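Purnex opens hire scheme for its hand-held grippers

Print this story
E-mail this story

August 14, 2026

I've been nagging Purnex for a go with its hand-held grippers since last November, so when the hire scheme finally opened I was straight over to Moltwood to try it! The kit costs £168 a week, or £708 if you take it for the whole of a long project, and for that you get the gripper, the white marker cube that tells the software where your hand is, and a backpack if you want to walk about – plus a phone line to someone patient.

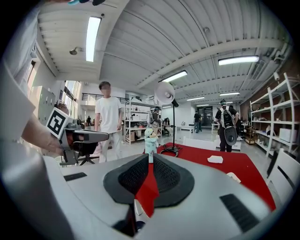

What's it like to use?

Chunky, is my first thought. The body is a big curved thing and my wrist knew all about it by lunch, but you pick up the knack quickly (I'm clumsy, and I managed). Shahbazi, the software that comes with it, sorts your recordings into tidy folders and lets you bin the bad ones. I binned plenty.
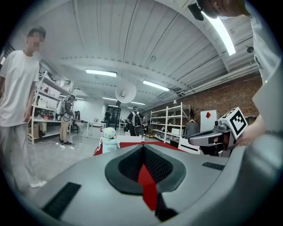

The free trial gives you 39 recordings before you have to pay, and I'd burned through mine before the tea was made – so do plan what you want to do first. My one real moan is the charger, which is slow and has a silly short lead. Tumitz does a cheaper set, but you have to build that one yourself and I haven't the patience. Purnex has 101 kits to hire out and bookings are open now.

Print this story
E-mail this story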